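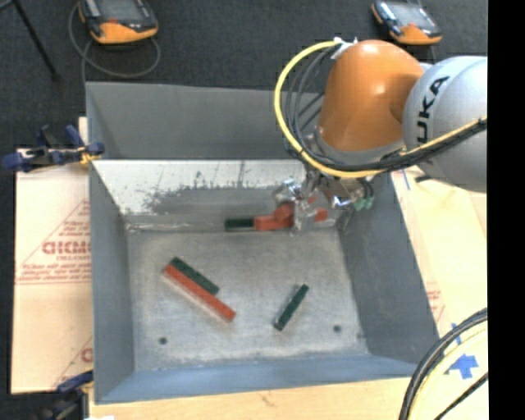 Figure 4.1 Open-topped grey metal bin at a parts-handling station.

Chapter 4
Containers and Unit Loads

4.1 Introduction

Chapter 3 dealt with the flow of material between departments. In this chapter the unit of analysis is the container itself: its dimensions, its rated load, its tare mass, and the rules by which it is filled, moved, stored and emptied. A container that is poorly matched to its contents adds cost at every transfer, and the cost is seldom recorded against the container.

A unit load is any quantity of material handled as a single object. It may be a pallet of cartons, a coil of strip, or a bin of loose castings. The term does not imply a fixed size. At the Gestlow foundry, used as a case throughout Part Two, the same casting travels in three different unit loads between the shakeout floor and the dispatch dock.

4.2 Tare, Net and Gross Mass

The tare mass of a container is its mass when empty. Net mass is the mass of the contents, and gross mass is the sum of the two. Handling equipment must be selected on gross mass. Storage charges, where they apply, are commonly calculated on floor area or volume, and for this reason a dense product in a large bin is expensive to store and cheap to count.

Consider a steel bin with a tare mass of 45 kg, filled with 487 kg of castings. The gross mass is 532 kg. If the bin is returned empty after each trip, the total mass moved per cycle is 577 kg, of which the tare accounts for 90 kg. Return trips are often left out of such calculations - an omission that favours heavy containers.

4.3 Fill Ratio

The fill ratio is the volume occupied by the contents, voids included, divided by the internal volume of the container. It should be measured at the point of dispatch. Ackermann's survey of bins at the Prokier and Fuchs plants covered almost 200 loads and recorded the fill ratio at dispatch and again on receipt. Settlement in transit lowered the apparent ratio of irregular parts, while stacked parts showed little change.

Open-topped bins permit access from above but cannot be filled beyond the rim if they are to be stacked. A clearance of 14 mm below the rim is assumed in the worked problems that follow.

Further reading for this section: Ute Ackermann, Bulk Containers in Batch Production, chapters 2 and 5.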